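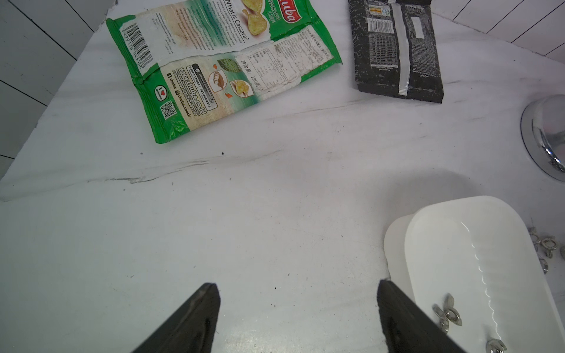
Chuba cassava chips, 120 g.

Notes from the Landing: Permit Draw, Dock Repairs and the Matter of the Pumphrey Gate

The walleye permit draw for Ranholm Reservoir closed last Friday, and the usual letters have begun to arrive. To save everyone a stamp: the draw is random. It does not know how long you have been a member, it does not know about your knee, and it has never heard of your grandfather, though by all reports he was a fine angler. If your name did not come up, you are on the standby list, and standby members do get called, mostly at supper time. Please answer the phone. We leave one message and then we move down the list.

Permit holders may fish from the north bank or from a boat with an electric motor. The daily limit stays at 3 walleye, and the minimum length is still measured with the mouth closed and the tail pinched, on a flat board, by a person who is not holding his breath. Boards are screwed to the posts at both ramps. One of them was moved over the summer and came back with fresh numbers painted on it, quite generous ones. It has been replaced.

Speaking of ramps, the Vitstead side will be shut while the dock gets new planks. Trailers should use the Tonduvville ramp, which has parking for ten rigs if people park like adults and for six if they park like they did on Labor Day weekend.
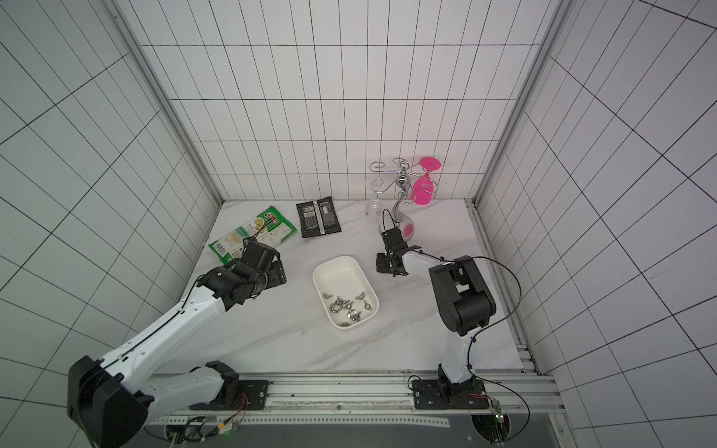
The Pumphrey gate is a sorer subject. The lane belongs to a farm family who let us cross it as a kindness, and the deal has exactly two conditions: close the gate, and latch the gate. We have been doing well on the first. A closed gate with no latch is, to a heifer, an open gate, and 46 of them went for a walk last month and had a look at our picnic tables. The tables can be hosed down. The lane would be a lot harder to replace, so lift the chain over the hook and give it a tug before you drive off.

Gwion Morris has taken over the catch cards. He asks that you fill one out even when you catch nothing, and that you write "0" in the box, not "robbed." The biologist needs blank days as much as good ones, and going by last season's cards we can supply them. Cards go in the green box by the bait fridge. Bait does not go in the green box.

Dues for next year may be paid any time before the end of February. After that there is a late fee of $10 and a certain look from whoever is at the desk.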